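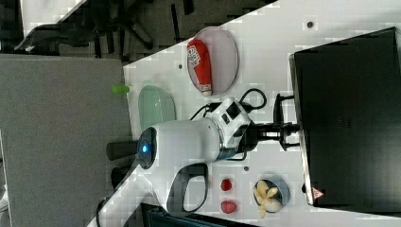 Yayra Addo wrote:

> Bowls as well as plates, please. The Lundton kitchen list still gives one line for "tableware, mixed", and I can't order against that. Are the translucent ones staying or going? And does anyone know whether the oval plates fit the Orkommont racks?

Translucent ones are staying. I propose splitting the line as follows:

Plates, oval, thin rim, pinkish grey
Bowls, translucent, pale green
Bowls, dark

On the racks: the oval plates fit lengthways only. Set crossways they touch the spray arm on the lower level. Spacing is 5 slots per plate if the rims are not to rub, or 3 if you accept some marking. I would use 5.

Cut fruit should go in the dark bowls, filled to below the rim. The pale green ones are shallower and are better kept for dry items. Packaged snacks can go straight on a plate in their wrapper.

The Dudari catalogue lists the bowls by diameter and the plates by length, so the two columns in the old sheet can't be compared. Please quote the catalogue length for both. Anything over 90 mm deep will not go under the shelf in the Mensah cupboard.

The last order came to 1,592 pieces across all sites, and the sheet doesn't say how many of those were bowls. If you have the delivery notes from May, send me the line totals and I will correct it.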